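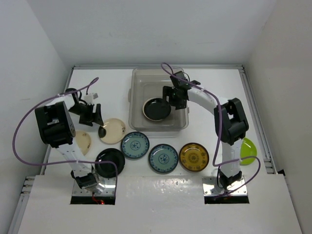

*Plates and the clear bin on the white table.*

Saturday, December 15, 2018

Plate sorting, second sitting. The aim is still the same: get the mixed plates from the Hulme lot grouped by pattern and into bins, so the shelf list can be finished and the cartons from July thrown out.

Groups so far:

- yellow with the dark brown rim
- teal with the blue flower border
- black, glossy, no pattern
- cream

The cream ones I have put down as "cream, plain or other" until I can check them against the Plernine sheet. The sheet gives a shape number for each pattern but no sizes, so it is only some use. Lot number for the whole delivery is 2256. Please write it on the bin label and not on tape on the plates, as the tape leaves glue on the glaze and I spent too long on Thursday getting it off.

Bins: the clear ones with the tabs on the sides are fine for this. They are shallow, so stop at 9 plates. I tried 10 at home with my own plates in the same kind of bin and the lid would not sit down.

Order of work, for whoever takes the next lot. Yellow goes in first as one stack. Leave the teal and black out on the table until the yellow is done.

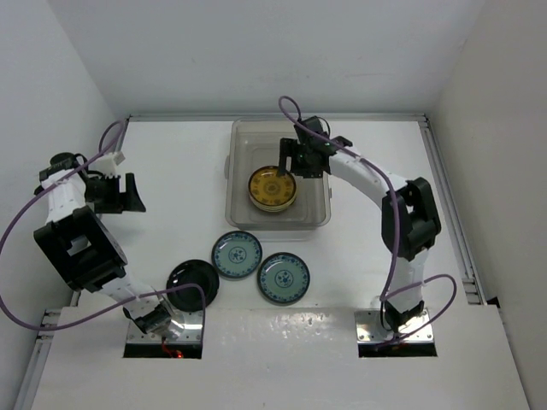 Teal next, as a pair where there is a pair. The blue emblem in the middle is the quickest way to match them, quicker than the border. Black last. They show every fingerprint, so wipe before stacking, and put a sheet of tissue between them. We have plenty of tissue -- the Urketti box under the bench is nearly full.

Shelf weight: the catalog gives 568 g per plate for the teal. I weighed one on the kitchen scale and it came close, but that scale is not to be trusted below a kilo. Will bring the other one in.

Had a longer look at the yellow pattern for the list. The old entry just says "yellow, Chinese style", and that could be half the shelf. New entry: yellow face, dark red-brown rim, round medallion in the center, black emblems in a ring near the edge, small red square seals between them. The design runs right out to near the rim, so a chip there should be noted even if it is small.

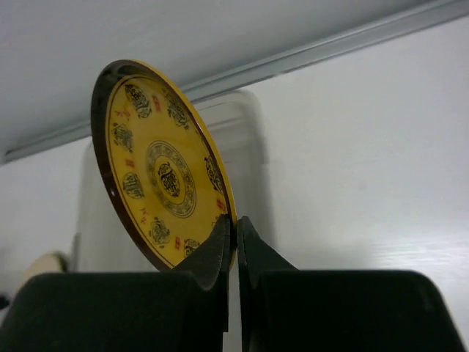 *Yellow plate, face side. Medallion, black emblems, red seals.*

I can't read the characters. Leaving that line of the entry open.

Still to do:

- check the cream ones against the sheet
- labels for the bins, lot number and pattern name
- ask Plerkargate if they want the black ones kept apart or with the teal
- flatten the July cartons
- second scale

Bin labels are in the top drawer, the wide roll. The narrow roll peels.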